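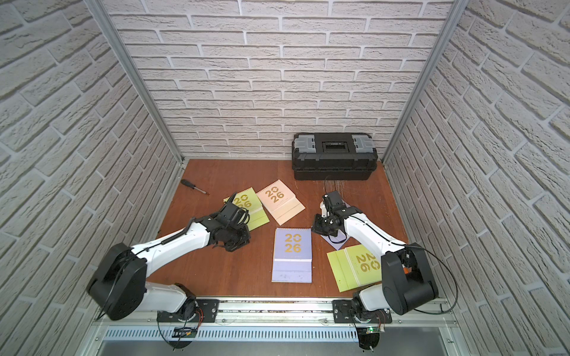

DATA CARD

Bellis: two-arm tabletop demonstrations

Bellis is a set of 600 teleoperated episodes recorded in one booth at Hesimside. Each episode has two arms, a handful of ordinary things on a wooden floor, and an operator trying to do what the prompt says. It was collected to train and test the Fasstead policy. We are releasing it because people asked. Please read the whole card before you put a number from it in a paper.

Status

Version 5. Earlier versions had a clock error between the joint log and the video, and results trained on them should be thrown out. We did throw ours out. If you have a copy from before November, delete it.

What's in it

Episodes: 600
Held-out episodes: 75
Prompts: 100, written by the same people who operated the arms
Per episode: video from a fixed camera, joint positions and gripper commands for both arms, the prompt, a success label

The objects are the sort of clutter you find in an office or a shed: desk calendars in several colours, a screwdriver, a black toolbox, a small purple card on a strap. The calendars get most of the attention. They come in lime green, peach pink and lavender blue, all with a big gold 2026 on them, and a good share of the prompts pick one out by colour. There is more than one lime-green calendar in some layouts, so "pick up the green calendar" can have two right answers. We scored either one as correct. You may disagree, and the raw episodes are there if you want to rescore them.

How it was collected

The operator drives both arms through a pair of leader arms. Objects are laid out by hand before each episode. The instructions said "scatter them naturally", and we would not use that wording again. People have habits. The toolbox tends to end up near the back wall, the calendars go in the middle, and anything long and thin gets pushed out to the side. A model can learn the habit and look as if it has learned the prompt.

Calendars were sometimes left on their side or half under a gripper at the start. We kept those episodes. They are harder and they fail more often, and dropping them would have made our numbers nicer for no good reason.

Labels

Success was judged by the operator straight after the episode. That is a weak way to do it. The person who just spent a minute wrestling a calendar upright wants it to count. A second person checked the held-out episodes only, and where the two disagreed the second person's label stands. The training labels have had no such check. Treat them as opinions.

What we don't believe about this data

We don't believe it shows general skill at handling objects. The walls are the same white faux brick in every episode, the floor is the same reddish-brown panel, and the arms are bolted to the same front rail. A policy that does well here has done well in this booth.

We don't believe the language part is worth much. The prompts are short and repeat the same few verbs. In one test we fed Fasstead a blank prompt and it still did something sensible more often than we would like to admit. Run that check yourself before claiming your model follows instructions.

We also doubt that more of the same would help. There was a push to double the episode count. We spent the time on the clock error.

Known problems

Loose wiring is visible on the floor behind the right gripper in some video. We have not tested whether models pick up on it.

The arm cables get in front of objects at certain poses. Colour prompts suffer most when this happens.

Thin objects are under-represented. The screwdriver is hard to pick up off a flat floor and operators avoided it when the prompt gave them a choice.

The success label says nothing about how rough the handling was. A calendar dragged across the floor into place scores the same as one lifted and set down.

Getting the files

Everything is packed in Lekitier format, one folder per episode. The reader script checks the timestamps on load and will stop if they drift. Don't turn that check off. The held-out split is fixed by a list in the top folder, so please use it as is and don't reshuffle.

Licence

Free for research and teaching. If you report results, report the blank-prompt score beside them, and say which version you used.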